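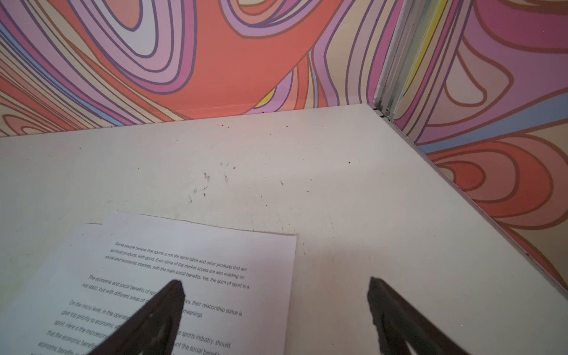 Last updated: November

Reading time: 4 minutes

The Prinham Salerooms

The Prinham Salerooms opened its doors to the trade at six in the morning and to the public at nine, and it had kept those hours for as long as there had been a sign over the loading dock to announce them. Dealers entered by the side. They signed the book, received a paper number, and were permitted to handle the goods with clean hands until the bell.

Lambros Moschos had signed the book every month for 11 years. He dealt in clocks, and in the small furniture that clocks stand on, from a narrow shop on the Flistside road. His entries in the book were neat and always gave the full name of the business, although the column asked only for initials.

On the morning in question he examined Lot 340. The catalog gave it two lines: "Bracket clock, maker Cumitz, case later, movement not running. Sold as seen." He opened the back door of the case, looked inside with a small flashlight, and closed it again. He then moved to a tray of mixed spoons and studied it at length, as was the custom among dealers who had found what they came for.

The case was not later. Moschos knew this because he had sold the clock himself, to a Mrs. Sanna, in his second year in the trade. He had replaced one hinge screw with a brass one that did not match, and the screw was still there. He had charged her more than the clock was worth at that time. She had paid without discussion and had asked him only whether it would be loud at night.

He had told her that it would not. It had, in fact, a very loud strike.

Under the rules of the house, a dealer with prior knowledge of a lot was under no duty to declare it. The rules were posted beside the cashier's window and had been amended twice, both times on the subject of parking. Moschos read them through while he waited for the bell. He then went to the office and asked the clerk who had consigned Lot 340.

"We do not release the names of consignors," said the clerk.

"I believe it is a Mrs. Sanna."

"We do not confirm them either."

"Then please tell the consignor, whoever it may be, that the description is wrong. The case is original to the movement. The reserve should be raised."

The clerk took down a form. It was headed Correction to Catalog Entry, and it required the name of the person reporting, the nature of the error, and the grounds for the statement. Moschos filled in the first two parts quickly. Over the third he paused, and then wrote: "I have seen the inside of it before."

"You understand this will be read out," said the clerk. "Before the lot."

"I do."

"You were going to bid?"

"I am still going to bid," said Moschos.

The correction was read at twenty past eleven in the same tone as the notice regarding uncollected goods. Several people who had been on their way to the coffee stand came back. Bidding opened at a figure Moschos had hoped would be its close, and rose in steady steps between a man by the radiator and a telephone. Moschos raised his number 2 times. After that he kept it on his knee.

The telephone won. The auctioneer wrote down the price and proceeded to a pair of fire irons.

Moschos remained until the end of the sale and bought the spoons. When he presented his ticket at the cashier's window, the clerk passed an envelope under the glass with his receipt. It had been left at the office, she said, by a person whose name she was unable to release.

Inside was the winding key, which the catalog had not mentioned, and a half sheet of writing paper folded once.

"The new owner will need this," it read. "Kindly see that they get it, and tell them the truth about the strike - I stopped it myself after the first week, with a piece of felt."

He asked the clerk for the form again.

Recent stories

The Umbrella Stand
A Box of Odd Keys
Viewing Day
The Man Who Collected Labels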